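The entryway is done! Well, nearly done – the floor still needs its last coat of sealer by the back door – but people are walking in, hanging up their coats and sitting down, and that is what your June grant was for. This report covers the work since our first update, what we spent the money on, what went sideways and what we would like to do with the remainder.

## Where we started

You'll remember from our application that Vilela House had a front hall you hurried through. Coats went over the stair rail, wet umbrellas leaned in the corner by the radiator, and on program nights the overflow ended up in a heap on the piano. Visitors to the reading room often kept their jackets on because they couldn't see anywhere to put them. We asked for help to turn the hall into a place where a person could arrive, and you said yes, for which we remain very grateful.

## What has been finished

**The brick.** We had planned to paint over the old wall in the hall. Once the paneling came down we liked the red brick far too much to cover it, so we had it brushed, patched where the mortar had crumbled, and left it alone. This saved the whole paint line in the budget and gave us the nicest wall in the building. It does shed a little dust, and we sweep along the bottom of it every morning before opening.

**The seating.** Two long benches from the Jollell workshop now run along the stair side. They are low enough for small children and sturdy enough for everybody else. The workshop delivered them a week early and carried them up the steps themselves, which we hadn't asked for and very much appreciated.

**Lighting.** The old ceiling fixture is gone. The new one is plain and bright, and you can finally read the notice board without a phone in your hand. We also moved the switch from behind the door, where it had been annoying people for decades.

**Boots and umbrellas.** There are trays under both benches and a deep stand near the door. The stand was a late addition and cost us 10 dollars at a yard sale, easily the best value of the project.

**Coat storage.** We talked about this more than anything else! The first plan called for a rail of metal hangers, the kind on wheels. We borrowed one from the Mimon Players to try it out and found that it blocked the reading room door whenever it was more than half full. After that we went looking for standing racks and found a tall wooden one with a glossy reddish-brown finish that could have been made for this hall. It takes up very little floor, and the color is lovely next to the brick.

## What took longer than planned

The floor. When the old carpet came up we found 8 boards that had to be replaced, mostly near the radiator, and matching the width took two visits to the salvage yard. We used the savings from the paint line to cover it, so the total hasn't changed, but it did push the reopening back by two weeks. During that time everyone came in through the side door, and the reading room stayed open throughout.

We also lost a few days to the door closer, which slammed so hard after the first adjustment that the notice board came off its hooks. It has been adjusted again and now shuts with a soft click.

## Getting the layout right

We didn't want to fix everything in place on paper and then live with it, so we've been moving things and seeing how the hall behaves on a busy evening. The benches stayed where we first put them. The umbrella stand has had three homes and is now settled on the hinge side of the door. The coat rack took the most trying out.

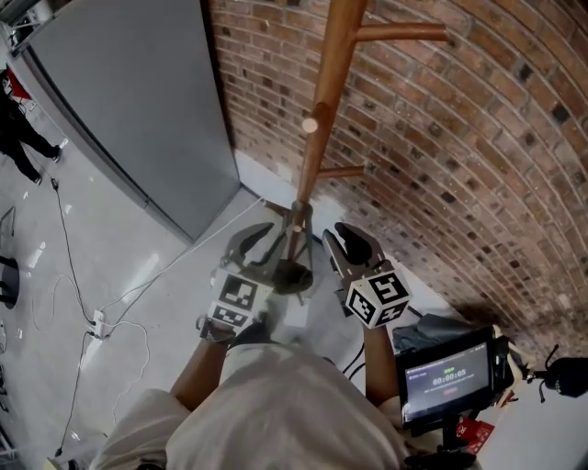 Close to the brick suits it best. The middle of the hall was handy for people coming in but made it awkward to pass with a stroller, and beside the stairs the longer coats hung over the first step. By the wall, it leaves the path to the reading room clear. We want to leave enough room for a winter coat on the wall side, so the final spot will be a few inches farther out than you might expect.

We've also learned that heavy bags shouldn't all go on one side. A small sign will say so, in friendly language, and we're adding a low shelf for backpacks next to the nearer bench.

## Money

The grant is spent down as planned apart from the paint-to-floor change described above. The full ledger and receipts are in the attached folder, sorted by the same headings as our application. A small balance remains in the furnishings line.

## What comes next

- Last coat of sealer by the back door, which needs one dry evening and a closed building overnight.
- The backpack shelf, already ordered from the Jollell workshop.
- Felt pads for the benches, to protect the new boards.
- A second coat rack, if you agree to our using the furnishings balance for it. The Holon evening classes restart in the fall and one rack won't be enough for them.

Please let us know about the second rack when you can, as we'd like to find one in a similar color and that may take some hunting. And do come by! The hall is at its best in late afternoon, when the front door is propped open and the sun gets all the way to the bricks.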